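I've been putting off this review of the Nornico pad for a while, mostly as I kept playing "one more race" on it instead of writing anything down. It's a wireless controller for console and PC, made by Watell, and I've now had 100 hours out of it.

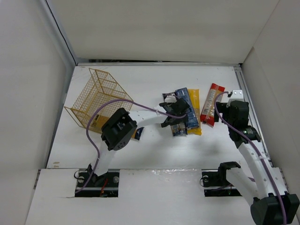 **Watell Users' Games Club — Reviews Desk**

First, the feel. The grips are a touch wider than I'm used to, and my hands took a couple of evenings to settle — after that I stopped noticing them, and I can't say kinder than that! The triggers are lovely in racing games, with a long, smooth pull. 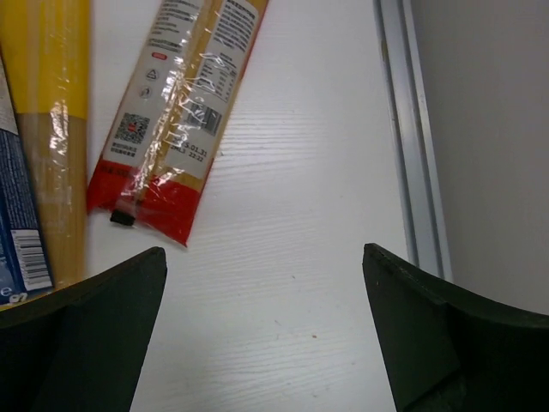
*Between the grippers: bare white table.*

Battery life is fine. Pairing is less fine, and I had to do it 2 times before my PC agreed to keep it. Alfie Gosling lent me his older Phillips pad to compare, and the Phillips has the better d-pad by a long way, so if you live on fighting games do try both.

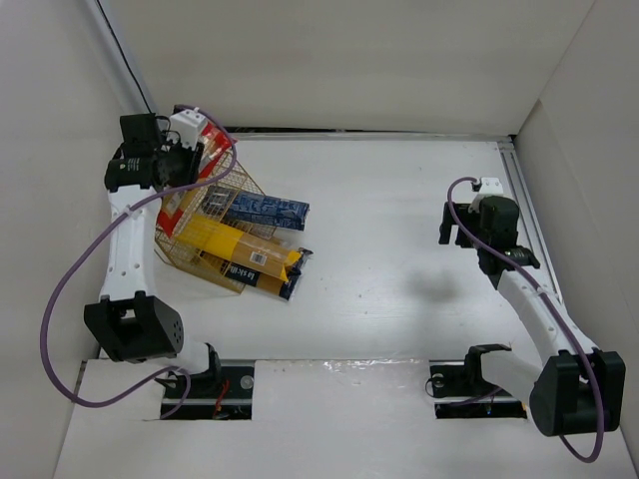
Skustberg, May

A small update after the new firmware: pairing now sticks, and the left stick feels less twitchy near the centre. I'd still like a longer cable in the box, but I'm keeping mine — and Alfie has his back.

Iestyn Hughes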